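Posted in: Food & Local Business
Gustcombe Neighbors Help Board

Lost points on our inspection for the hand sink. Worth asking for a re-inspection?

Nina
September 23, 2018

Hi all, first time posting in this section, I'm usually over in gardening. My sister and I run a little lunch counter off the main street (18 seats, mostly soup and sandwiches) and we just had our yearly health inspection. We've always gotten an A. This time we got a B and I am sick about it!

We got dinged for three things. A cutting board with deep grooves, fair enough, it's already in the trash. A missing date label on a tub of tuna salad, also fair, I made it that morning and got busy. And then the big one, which was a bus tub sitting in the hand sink. It was there for maybe a minute while I wiped down the prep table, but the inspector walked in during that minute and wrote it up as the sink being blocked.

So now there's a B in the window, and it feels like every person who walks by stops to look at it. The paperwork says I can ask for a re-inspection within 31 days but there's a fee, and the way I read it they go through everything again and not only the stuff you got marked for. My sister says leave it alone and wait for next year. I keep going back and forth. Has anyone here done it? Did you get the same inspector? And does the old grade stay up on the website even if you do better the second time?

Budeva
Ask for it. I had a B at my old place and customers did ask. Pay the fee, move on with your life.

Dagný Nørgaard
Oh Nina, I feel for you, the bus tub in the sink gets everybody sooner or later. I ran the kitchen at Rullereo for years and we went through this in January one winter, over a hand sink too (ours had no paper towels).

We did ask for the second visit and I'm glad we did, but a few things I wish I'd known. They really do look at everything again. Ours found a cooler running warm that had been fine the first time, and if I hadn't had the repair guy's slip in my hand I think we'd have ended up with a worse grade than we started with. So before you send in the form, take an evening and walk your own kitchen with last year's report AND this year's report. Put a thermometer in every cooler, even the drinks one. Check your sanitizer strips aren't expired, because mine were.

We got a different inspector. I don't think you can choose, and I wouldn't try. Ours was perfectly nice and wanted to see that the whole crew knew the rules, so she asked my dishwasher where he washes his hands and how long for. Talk to everyone who works for you, the weekend kid too!

About the website, both reports stayed up for us, with the newer one on top. The card in the window got swapped the same day.

For the sink itself, we screwed a small shelf to the wall right beside it so there was somewhere else to set things down. Cheap, and it cured the habit in a week.

659pete
Check if your B is even a B. My cousin got one and they had added the points wrong. Call the office and ask them to go over the sheet with you, it's free. Also I think your sister has a point, a B is fine, I eat at B places all the time and the soup is the same soup.

Nina
Thank you, all of you! Pete, I added it up twice last night and sadly their math is good. Dagný, the shelf is such a simple idea, I'm going to the hardware store after we close. I showed my sister your answer and she's come around as long as we do the walk-through first, so that's tomorrow evening and then I'll send in the form. I'll come back and post what happens, good or bad.
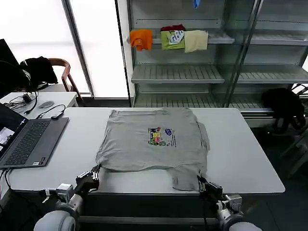
One more thing I forgot to ask, does the fee have to be a check or will they take a card over the phone? The form only gives a mailing address and I'd hate to lose a week to the mail.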